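Plandale Bin Picking Challenge

The Plandale Bin Picking Challenge is a student robotics competition in which teams program an industrial robot arm to remove mixed household objects from an open bin. It is run as a project course and a public contest, with the same rules used for both. The course occupies the spring term and the contest is held in June.

Background

The challenge grew out of a laboratory course taught by Sevim Oral, in which students moved identical blocks between two trays. Oral and Ya-wen Tu rewrote the course after several terms in which most groups finished the block exercise early and had little left to do. The revised version replaced the blocks with objects of different shape, stiffness and surface finish, placed in the bin without any fixed arrangement. The first rulebook under the present name was issued on 25/03/2022.

Format

Teams have two to five members. Each team receives 150 minutes of supervised robot time before the contest, divided into sessions of its own choosing. Work on simulated arms is not limited. Programs are submitted before the contest and may not be edited once the bin has been filled.

A run begins when a judge tips the objects into the bin and steps clear of the work cell. The arm must then pick the objects one at a time and release them in a marked area outside the bin. A team may make 2 attempts, and the higher score stands. Jogging the arm by hand during a run ends the attempt — the exception is a protective stop, after which a judge may move the arm to its home position and restart the program once.

Objects

The object list is published at the start of the term and is the same for all teams. It includes bottles, handled kitchen tools, small blocks and soft or mesh items. Objects may lie across one another, and the judges do not separate them before a run.

Thin handles lying flat against the floor of the bin are usually treated as the hardest case, as the fingers must close close to the metal. Mesh items cause a different problem. Depth cameras return patchy readings from them, and several teams have handled them with a separate routine that looks only at the outline in the color image.

Equipment

Runs take place on a floor-standing work cell with a six-axis arm and a finger gripper. Gripper cables are routed outside the arm and tied to it with slack at the wrist. The rulebook limits rotation of the last joint for this reason, and a program that exceeds the limit in simulation is returned to the team for correction. The bin is clamped or otherwise held so that it does not shift when touched by the fingers.

Teams may write their own fingertips, grasp planner and vision code. The low-level motion software, known as Zoludora, is supplied by the course and may not be altered.

Scoring

The maximum score is 1,000 points. Points are given for each object released in the marked area, with higher values for objects on the difficult list. A deduction applies if an object is dropped outside both the bin and the marked area. Contact between the arm and the wall of the bin costs 200 points, whether or not the object is kept. Ties are settled by the time of the last successful release.

A written report is required for course credit but does not affect the contest score. It must include a record of failed grasps and the joint positions at which they occurred.

Notable entries

The team of Ataberk Baysal and Perihan Akyol won the first contest with a planner that ranked objects by height and always took the highest one. The method ignored object type entirely and was later adopted as the baseline supplied to new teams.

Ilgın Coşkun's team, Vadora, placed second the same year. Its program nudged objects away from the walls before picking, a tactic the original rules did not mention. The current rulebook permits nudging as long as the gripper is closed and the object stays in the bin.

See also

Bin picking
Grasp planning
Industrial robot
Robot end effector

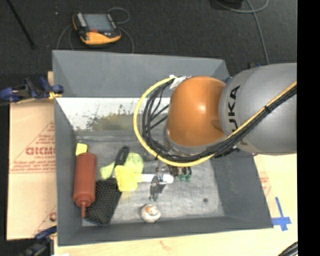 KUKA arm with its gripper lowered into a bin of mixed objects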